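Ticket 831: Gripper closes on thin items but slips when the arm turns
Project: Cilliser (student team, Eltbridge)
Opened by: Fitriani Tambunan
Assigned to: Trinidad Arrieta
Priority: normal
Status: closed

Dear Trinidad, I write this ticket for the hand-held gripper, the one with the blue-green parts at the joints. We are practicing for the thin object task of the Rees challenge in August. The eggshell cup on its stand is our target and I attach the pictures of the table.
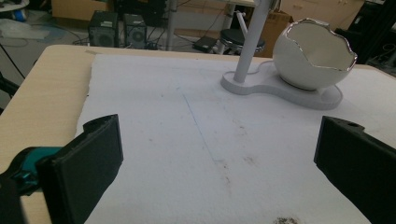
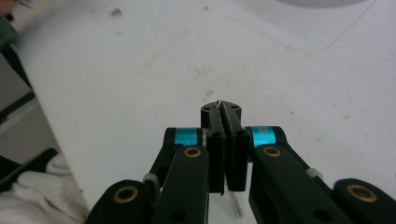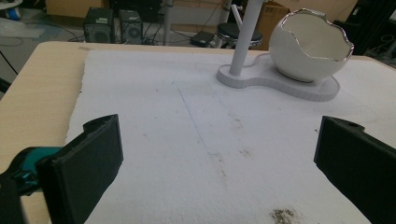

Photos: F. Tambunan / Cilliser team

Problem
The fingers close on a thin plastic strip and hold it well while I keep the gripper still. When I turn my wrist to bring the strip over the cup, the strip rotates between the fingers and then it slides out. This happens mostly in the last part of the movement. With thick objects I do not have this problem.

What I expected
The strip stays at the same angle until I open the fingers above the cup.

What I tried before writing
1. I cleaned the inner faces of both fingers with a dry cloth. No change.
2. I held the strip nearer to the middle of the fingers. It was a little better, but it still turned.
3. I restarted the recording program and did the calibration again. The closed position now reads 2 when the fingers are empty. I do not know if this is a good value.
4. I moved more slowly. The strip falls later, but it falls.

Please tell me if I must change the finger pads. I did not open the mechanism, because the lab rules say that only the assigned person may do it.
Fitriani

Reply from Trinidad Arrieta, 10:40
Thank you for the clear list. The empty closed value should be 0, so 2 is already a sign that the fingers stop before they meet completely. Please do not change the pads yet. Can you do two checks for me?
a) Close the gripper on one sheet of printer paper and pull the paper softly. Do this at the tip and then lower down.
b) Look at the screws of the fingers from the front and say if one of them stands higher than the other ones.
Also, which force limit is written in your settings file? The Clostthorpe team had a similar case last term and their limit was still at the value for foam blocks.

Reply from Fitriani Tambunan, 13:15
a) At the tip the paper comes out easily. Lower down it stays and I must pull strongly.
b) One screw on the right finger is higher than the others. I can feel it with my nail.
The force limit is 40. I did not change it, it was like this when I received the folder.

Reply from Trinidad Arrieta, 14:05
Then I think we have two causes together. The right finger is a little tilted, so the tips do not press on each other. And 40 is too low for a strip. I will come to the lab and tighten the screw with you. After this, please calibrate again with empty fingers and write 55 as the limit. Do not go over 70, the motor becomes warm.

Reply from Fitriani Tambunan, 16:30
We tightened the screw. The empty value is 0 now, and the paper holds at the tip also. With the new limit I did ten trials over the cup and the strip turned in one of them. In that trial I took the strip very close to its end, so I believe it was my mistake.

One question remains. The white sheet on the table has spots and a line on it. Can this disturb the camera when we make the training data? We want to record 1,000 trials before the challenge and I prefer not to repeat them.

Reply from Trinidad Arrieta, 16:50
The marks are not a problem for the gripper. For the data, it is better that you choose one surface and keep it, or change it on purpose and write it in the log. Please add the new limit to the team settings file so that the next group does not start from 40 again. I close this ticket. If the empty value goes above 0 another time, open it again under the same number.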